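How do I get the film off an off-white wall before painting?

Posted in Walls & Paint

Pumphrey_porch
We bought our place in June and I finally got around to the back room, which is 264 square feet of off-white everything. I want to paint it a soft green, but the walls feel kind of slick when I run my hand over them, and by the light switch they're downright greasy. I tried a rag and plain water and all I got was streaks. Do I have to wash the whole room before I paint? And what do I use? My neighbor swears by straight ammonia and I really don't want to breathe that all afternoon. I already own a gallon of Nurnik primer, if that changes anything.

clorura_kid
just prime it, primer sticks to anything. did my whole hallway that way and its fine

SasaviaSue
Please wash it first! I skipped that step in my first apartment and the paint peeled off beside the stove in sheets, like a sunburn. Primer is great stuff but it wants something clean to hang on to.

So what I do is fill one bucket with warm water and a small squirt of dish soap (small! you'll be rinsing forever otherwise) and a second bucket with plain water. Start at the bottom of the wall and work up, which I know sounds backward, but drips running down a dirty wall leave marks that are a pain to get out. Wipe, rinse, move over a few feet. Change the water when it looks like tea. For the spots by the switch I use a spray cleaner, but I put it on the sponge and keep it well away from the switch itself. 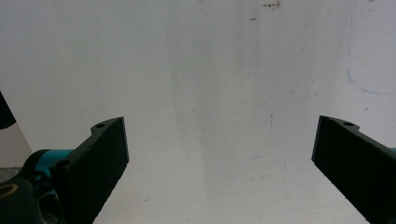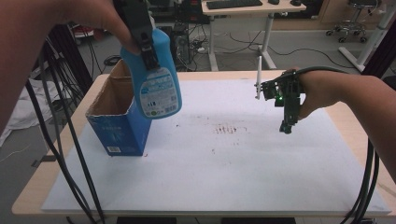 Then let it all dry overnight with a window cracked. If it still feels slick in the morning, go over it again with a fine sanding sponge, nothing heavy, you only want to knock the shine down. One caution if your house is old, and by old I mean anything from before the 1980s: test for lead before you sand a single inch. The kits are at any hardware store.

It took me 3 hours to do a room a little smaller than yours, and that was with a long lunch in the middle. Oh, and check the can for how long to wait between primer and paint, they're all different.

Pumphrey_porch
Thank you, that's so helpful! House is from 2000 so I think I'm okay on the lead. Buckets are coming out after breakfast.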